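Section 5. Setting Up Loan Rules and Holds in the Hevano Catalogue

Applies to: branch administrators and senior circulation staff
Last revised: September 30, 2018

5.1 Before you start

Loan rules decide how long an item may be borrowed, how many times it may be renewed and who may place a hold on it. They are set once for the whole library service and may then be adjusted by branch. Changes take effect when they are saved and apply to new loans only. Items already on loan keep the due date given at checkout.

You will need an account with administrator rights. Requests for rights should be sent to Iresha Paul at the Kirley central library, with the written approval of your branch manager.

Caution: Do not edit loan rules while the overnight notice run is in progress. Borrowers may be sent two notices with different due dates.

5.2 Creating an item type

1. Sign in and open Administration, then Circulation, then Item Types.
2. Select New. Enter a code of no more than 5 characters. Codes may not be changed once an item has been attached to them.
3. Enter the public name as it should be shown to borrowers in the catalogue.
4. Choose the group to which the item type belongs: Print, Audio-visual, Equipment and Parts, or Reference.
5. Tick Holds Allowed if borrowers may reserve the item.
6. Select Save.

Note: Item types in the Equipment and Parts group are hidden from the public catalogue until a replacement charge has been entered. The charge field accepts whole pounds only, up to a limit of 400.

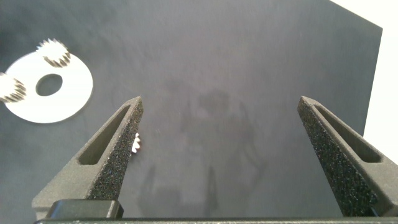

Figure 5.1. White disc with central hole.

5.3 Setting the loan rule

1. From the Circulation page, open Loan Rules and select the item type.
2. Select the borrower category. A separate rule is needed for each category, including Staff and Housebound.
3. Enter the loan period in days. For items that must not leave the building, enter 0.
4. Enter the number of renewals permitted.
5. Under Branch, leave the setting at All unless the rule is to apply to a single site.
6. Select Save, then Apply.

If Save is selected without Apply, the rule is stored as a draft. Drafts are listed in grey at the foot of the page and have no effect on loans.

Where two rules could apply to the same loan, the system uses the rule for the named branch before the rule for All. The Drerthorpe branch has its own rules for local history material, and these should not be altered without reference to Debashish Hettiarachchi, Systems Librarian.

5.4 Importing rules from a file

Services moving from Weerasinghe Circulation may import their existing rules.

1. In the old system, export the rules table as a comma-separated file.
2. Remove the header row.
3. In Hevano, open Loan Rules and select Import.
4. Choose the file and select Check. Correct any rows marked in the report.
5. Select Import.

A single file may contain up to 1000 rows. Longer tables must be divided and imported in turn.

Error 2822 means that the file refers to a borrower category which does not exist in Hevano. Create the category first, then repeat the check.

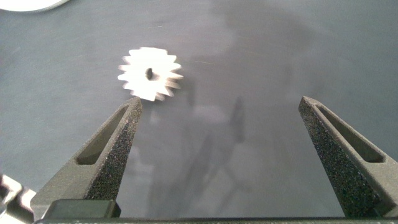

Figure 5.2. Small white spur gear.

5.5 Testing a rule

1. Open Circulation Tools and select Test Loan.
2. Enter a borrower category, an item type and a branch.
3. Compare the due date shown with the rule as entered.
4. Repeat for each borrower category.

Test loans are not recorded against any borrower and are left out of the annual lending figures.

5.6 Withdrawing a rule

Rules cannot be deleted while loans made under them remain open. Set the rule to Inactive and allow the outstanding loans to be returned. The Delete button becomes available when the last of these has been discharged. For items recorded as missing, see Section 7.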